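# Esurura Household Words: Data Card

5 February release notes are held separately. Prepared by Wenjie Ding for the Trillis language archive
February 5, 2025

## Summary

Esurura Household Words is a written glossary of everyday terms for food, storage and kitchen work, collected in the upland parishes of Skernedach. It contains 1,265 entries, each with a headword, a plain English gloss and, where one was given, a short sample sentence. The collection is intended for teachers, translators and students of regional speech.

## Contents

The main file, `entries.csv`, holds one entry per row. The columns are `headword`, `variant`, `gloss`, `sentence`, `parish` and `topic`. There are 14 topics. The largest is fruit and orchard terms, with 170 entries – many of them names for stages of ripeness that have no single English match. Terms for baskets and bowls are filed under `vessels`, and a word may appear under two topics if speakers used it in both senses.

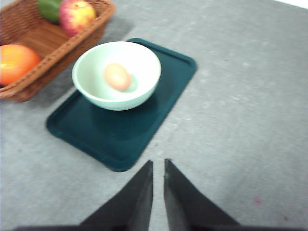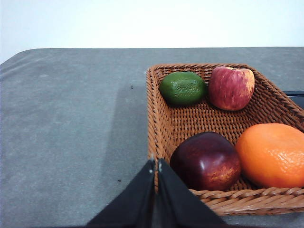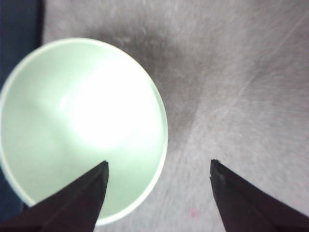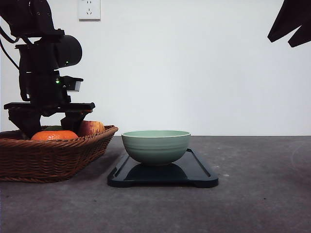 Topics `fruit` and `vessels`: woven baskets (first, second and fourth pictures) and a round bowl (third).

## Collection

Entries were gathered through interviews with 90 adult speakers, all of whom gave written consent. Interviews were held in the speaker's home or at the Tzanetos reading room, and the last was completed in October. Recordings are not part of this release. Requests to hear them are considered one by one.

## Spelling

Headwords follow the Tzanetos spelling, with long vowels doubled. Older spellings are kept in the `variant` column and have not been corrected. Users who sort the file should note that the doubled vowels are treated as two letters.

## Known limits

The western parishes are thinly covered, and younger speakers are few. Glosses were written by one editor and checked by a second; sample sentences were checked only for spelling. The parish given is where the speaker lived at the time of interview – it may differ from the place where the word was learnt.

## Use

The glossary may be copied and adapted for teaching and research, provided the source is named. Speakers' names are withheld, and users must not attempt to identify them.

Contact: the archive desk, Trillis, Skernedach | © Trillis | Back to top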